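4. Recording your first demonstrations

By now you should have the arm bolted down, the leader handle plugged in and the Prosix software open on the laptop. If you haven't, go back to section 3, because nothing below will work until the two are talking to each other.

I wrote this part after training up four new people at Gelholm in the space of a month, and most of it is simply what I found myself saying over their shoulders. Skip the bits you know.

Before you start

Put the leader handle where your elbow can rest on something. I mean it! Your first session will run to 50 demonstrations, and if your arm is hanging in the air you'll be shaking by the end and the robot will learn the shake along with everything else.

Caution: keep the stop button within reach of your free hand, and don't lean over the table while the arm is live. If you need to move something, pause first (step 7).

Lining up the handle

1. Hold the handle in roughly the same pose as the arm. It doesn't have to be perfect – the software will show an amber bar until you're close enough.

2. Press and hold the side button until the bar turns green. The arm will make a small jump as it catches up with you. Everyone flinches the first time.

3. Move slowly in a small circle and check the arm goes the way you expect. If left and right are swapped, open Settings, then Operator Side, and pick the other option.

4. Squeeze the trigger gently. The fingers should close as you squeeze and open as you let go. If they stop short, redo the gripper calibration in section 3.

Note: Trevor Fortin prefers the trigger the other way round (squeeze to open), and there is a setting for that. Please put it back afterwards if you share a station.

Recording a demonstration

5. Type the task in the box before you record, in plain words. "Put the strawberry in the blue bowl" is good. "Task 3 again" is no use to whoever has to sort the files, and that's usually Cuiping Lu, and she will come and find you.

6. Tap the pedal once. Wait for the beep, count one in your head, then move. The still moment at the start makes trimming much easier.

7. Do the task at the speed you'd use for pouring a full cup of tea. If you need to stop halfway, tap the pedal twice to pause, but a paused take is marked in yellow and I'd normally bin it and go again.

8. When you've let go of the object, lift straight up by a hand's width, hold still, then tap the pedal once to finish.

9. Choose Keep or Discard. Be hard on yourself here. I kept nearly 62 takes in my first week that I later threw out, mostly ones where I'd nudged something on the way past and told myself it didn't matter.

Changing the layout between takes

This is the part people rush. If the banana is always in the same place, the robot learns the place and takes very little notice of the banana, and then you get lovely results until somebody shifts it.

10. Move the object you're picking up after every take. Turn it as well as sliding it.

11. Every fifth take, move where it's going too, so the bowl or the plate gets a new spot.

12. Leave a few things out that have nothing to do with the task.

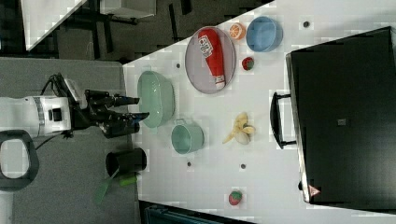

Genji Maruyama goes further than I do and swaps the whole lot over every ten takes, and his sets do tend to train better, so copy him if you have the patience. What I wouldn't do is change the layout while a take is recording. Finish, choose Keep or Discard, pause the arm, then move things.

Long or slippery objects are harder than they look from the handle. Come in with the fingers across the narrow side, close gently, and lift a little before you travel. If it swings, discard the take.

If something goes wrong

The arm stops and the screen shows error 894: you've reached the edge of its range. Let go of the side button, bring the handle back towards you and line up again from step 1.

The arm lags behind your hand: close any other programs on the laptop. If it still lags, check that the handle is in its own port and hasn't been plugged into a hub.

The beep doesn't sound: the pedal has come loose at the back. Push it in until it clicks, then restart the session. Takes you've already kept are safe.

When you reach the end of your session, press Upload and leave the lid of the laptop open until the counter gets to zero. Section 5 covers checking your takes on playback.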